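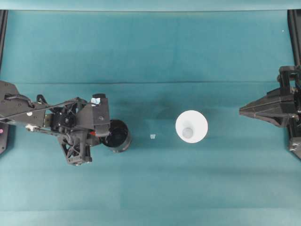 To: Vandport Table list
From: Ojārs Adomaitis
Date: June 16, 2024
Subject: Re: cups and cloths for the August supper

I have read this through twice and I still don't buy it. Quoting the parts I have trouble with.

> After going back and forth all spring I think we should settle on the
> teal cloth for every table and mix the cups, half black and half white.
> The black ones give the table some weight and the white ones keep it
> from looking gloomy. Everybody I have shown it to loves it.

Who is everybody? I would like to hear from them on the list. I don't doubt that people were polite when you asked them, standing in your dining room with your cloth in front of them. I would have been polite too.

My own view, for what it's worth, is that a white cup on teal looks fine and a black cup on teal looks fine, and that neither fact tells us how 60 people are going to get along with them at supper. Look straight down into a black cup and the inside is dark. Now put black coffee in it. Is it full? Is it half full? Did somebody already pour for you? In a white cup you can tell from across the table. We had this same trouble at the Clarkon hall, where the cups were dark brown, and the people pouring kept topping up cups that were already full. Half the saucers were swimming.

> The cloth hides a lot. It has that slightly mottled color so spills
> and crumbs don't show the way they do on white.

It hides crumbs, maybe. Does it hide creases? I have never owned a plain cloth that did. You fold it for storage, it gets one line straight across, and that line is there until somebody takes an iron to it. You can stretch the thing as flat as you like and the line stays. I ask because your message says nothing at all about ironing, and I remember who did the ironing last time, and it was me and my sister on Saturday until almost midnight.

I'd also want to know what "hides" means here. A spill you can't see is still a spill. Somebody puts their sleeve in it.

> Cronin has the cloths and will do the lot for 897, which is a very
> good price for what you get.

Is it? What do we get? Is that with hems, or are they cut from the roll with raw edges? Is it delivered or do we drive out to Cronin and load them ourselves? Does it include the two long tables by the kitchen door, which are wider than the rest? The last time we went by a "very good price" the cloths came up short at both ends and we had to push the tables against the wall to cover for it. I am not saying Cronin is pulling anything. I am saying I have not seen a piece of paper with sizes on it, and until I do, 897 is just a number.

And why buy at all? We own white cloths. They're in the cupboard under the stage. They have a few marks, but a cup or a plate goes over most of them. If the feeling is that white is boring, fine, say so, and then we can talk about whether it is 897 worth of boring.

> For the cups, Kidby can lend us the black ones and we already have
> the white.

We have some white. I would like somebody to go look before we plan around it, because every year a few walk off. As for the ones from Kidby, do they stack? Yours at home may be lovely but they have straight sides, if they are the ones I am thinking of, and straight-sided cups don't nest. You end up carrying them four at a time. Also, what happens when we break one? Is there a deposit? Are they still sold anywhere, or would we be giving Kidby a check and an apology?

There is the handle question too. My mother has bad hands and can't hold a cup without a handle when it's hot. She is not the only one who comes to these suppers with bad hands.

> I'd like to get this decided this week so we can move on to the menu.

I don't see the hurry. The supper is in August. What I'd ask for instead is this: take 2 tables, one with the teal cloth and the mixed cups and the other with what we already own, and set them up at the next coffee morning. Don't tell people it's a test. Let them sit down, drink something, spill something, and then ask them. I would also put a white cup and a black one side by side in the evening with the hall lights on, since those lights are awful and yellow and I have my doubts about what they do to teal. It was daylight when you tried it, wasn't it?

If people like yours better after that, I'll iron the cloths myself. But I'd want the sizes from Cronin in writing first – all of them, including the two wide tables.

On the other thing in your message, the name cards, I have no objection as long as they are bigger than last year's. Mine blew off before the soup.

Ojārs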